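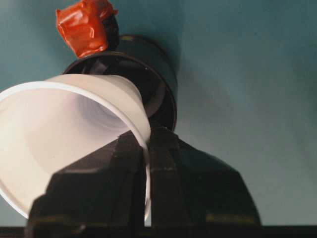
# The Cludton Cup Cupboard: Gallery Page 2

Welcome back to the cupboard! If you came over from page 1 you already know that we are a small hall with a very large appetite for cold drinks, and that this gallery is where we keep a picture of the everyday things that pass through our kitchen, along with whatever we feel like saying about them. Page 1 was the big serving bowls. This page belongs to the humble white cup, with a good deal of chatter afterward, so pour yourself something and settle in.

**White cup and black cylinder.** The cup is over on its side with its wide mouth toward us, and its narrow base is up at the round opening of the black cylinder. I'm fond of the soft grays you get inside a plain white cup when it's empty, and of that bright curve of the rim.

## About the white cups

We have gone through a lot of cups over the years, and I do mean a lot. The paper ones came first, and they were lovely for coffee but went soft at the seam if somebody left lemonade standing in them through a whole evening of cards. Then there was a summer of clear ones, very smart looking, which cracked if you so much as squeezed them while laughing (and we are a laughing bunch, so you can imagine the state of the tablecloths). The white plastic ones have been on the shelf ever since, and I can't see us changing again unless the price goes silly.

They come to us from Pundotov, in a carton of 500, and the code on our order sheet is 3064. If you are ever the one placing the order, please do use that code, as the one just above it in the catalog is for a much smaller cup that holds barely a swallow. We had a carton of those once. They ended up being used for seedlings, and very nice seedlings they were too, but it was a thirsty June.

What I like best about them is the rolled lip. It's a small thing, only a slight thickening at the edge, but it makes a cup so much more pleasant to drink from, and it gives your fingers something to find when you're trying to get one cup off the top of a stack and the stack has other ideas. There's also a faint ribbing on the plastic that I had never noticed until I started looking at cups for this page. You do start seeing things once you look!

## A few words on stacking

Cups nest, as everyone knows, and they nest a little too well. Press a stack down hard and you'll be there at serving time with three stuck together and a line of people forming. Let them drop into each other under their own weight and they'll come apart like a dream. We keep our stacks at 38 for the long shelf. It's an odd number to have settled on, I grant you, but that is what fits between the shelf and the pipe that runs above it, and by now it feels quite natural.

Rims down on the shelf, please, so the dust stays out. Once a stack is open it goes on its side in the long basket with the mouths facing the wall, and the rest of the sleeve gets folded over and tucked under. If the sleeve has torn, the roll of clear bags is in the second drawer, behind the string.

A cup that has been on the floor goes in the craft box. It doesn't matter how clean the floor was, and I know how clean the floor was, I mopped it. The craft box is always glad of them anyway. They've been bells and snowmen and a truly magnificent castle with flags, and at Katona Park last year they were the skittles for the little ones' bowling, where they fell over beautifully and then blew all the way to the duck pond. (We got them all back. The ducks were not impressed.)

## Setting out for an evening

For cards night we put out 2 stacks, one at each end of the drinks table, with the jugs in the middle. It used to be a single stack by the door, and everyone would stop there to take off a coat and have a chat, and those of us behind would stand in the draft holding a pie. Two ends works much better, and people seem to wander around more and sit with somebody new.

Tip for anyone setting up alone: carry the jugs last. The tray with the cups on it is so light that you forget you're holding it, and it will slide off at the tiniest tilt, and then you're on your hands and knees under the table again, hunting for the one that rolled. A damp dish towel laid flat on the tray holds everything still. My grandmother did that with her good glasses and it does just as well for plastic.

If the windows are open, put a spoon in the top cup. An empty cup weighs next to nothing and a breeze will have it over and off down the table before you've turned your head.

The Hisgate folks bring their own when they visit, in the prettiest shade of green, and I'll admit I was a bit envious. But you can write a name on a white cup in any color of pen you like, and that saves us such a lot of waste. The pens live in the mug by the sink. Write it up near the rim, where a cold hand won't rub it off, and hang on to the same cup for the whole evening if you can. We get through far fewer that way than we did before the pens.

## Washing and keeping

Yes, I know they're sold to be thrown away. I still can't bring myself to do it when a cup has only had water in it. A swish in warm water, not hot, and then upside down on the rack overnight, and it's perfectly good for paint water or for measuring birdseed. Hot water makes them go a funny shape, and a cup with a funny shape won't nest with anything ever again. The washed ones are for crafts and garden jobs only, and they have their own bin under the window, so please don't mix them in with the new sleeves.

## Coming along next

Page 3 will be the pitchers, including the one with the mended handle that so many of you have asked after. If you have a story about any of our kitchen things, drop a note in the tin on the counter and I'll try to find a spot for it. The tin is the blue one with the dent. The other one is tea.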